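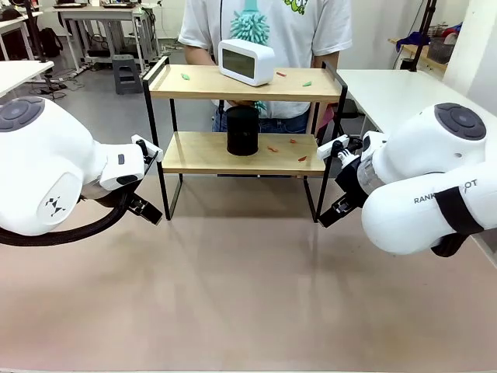
A two-tier desktop shelf with a clock on the top board and an open black container on the lower one

A desktop shelf is a small freestanding rack placed on a desk, counter or table to hold light items above the work surface. The two-tier form is the most common. It has two boards, one above the other, joined by a frame that also serves as the legs. Desktop shelves are used for clocks, pen cups, spice jars, small plants and toiletries. They differ from wall shelves in that they need no fixing and can be lifted away for cleaning.

Construction
Most models combine a metal frame with wooden boards. The frame is usually thin rod or wire, painted or powder coated, and on some patterns it continues above the top board to form a rail. The rail keeps items from sliding off when the shelf is moved, and raised ends can serve as handles. Boards may be solid wood, bamboo or a coated panel, and either rest on crossbars or are held with screws from below.

The lower board is normally set a short distance above the table. This leaves a gap that is wide enough for dust to collect in but often too low for a hand, a frequent complaint with cheaper models. The Sarmont pattern, sold flat in 13 parts including screws, has longer legs for this purpose. The Halolent shelf has a removable lower board instead and is 452 millimeters wide.

Use
Items that are looked at often, such as a clock, are generally kept on the top board. Taller containers can go on either level, depending on the space between the boards. An open container on the lower board is harder to see into but less likely to be knocked over.

Weight limits vary with the frame. Wire frames tend to sag or lean if heavy books are stacked at one end, and makers usually advise placing the heaviest item near a leg.

Cleaning
Open shelves gather dust faster than closed cabinets, along with paper scraps, crumbs and other small litter. The usual order of work is from the top down, so that anything falling from the upper board is picked up with the second pass. Corners where the legs meet the boards are the parts most often missed.

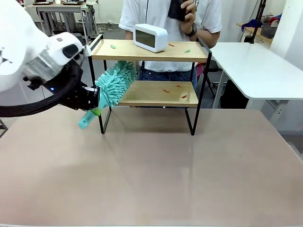

A teal microfiber duster with a chenille head, held toward the lower board of a shelf

Dry dusting is preferred for unsealed wood. Microfiber dusters with a chenille head are widely used - the thick strands reach around legs and under rails, where a flat cloth tends to catch. Many have a hole at the end of the handle for hanging. A duster holds fine dust well but only pushes larger scraps along, and these are better picked up by hand or swept off the edge into a tray.

Small objects can be left in place for a quick dusting. For a full cleaning the shelf is emptied and the boards are wiped with a barely damp cloth, then dried. Household guides differ on how often this should be done. The Hailu home care leaflet gives an interval of 14 days for shelves in kitchens and twice that for desks.

Maintenance
Screws on flat-packed models loosen with use and should be checked from time to time. Worn or missing feet can let the metal legs mark a soft tabletop - felt or rubber pads are the common remedy. Replacement pads for the Flaltstead range are sold in packs of four.

See also
Bookcase
Desk organizer
Feather duster
Spice rack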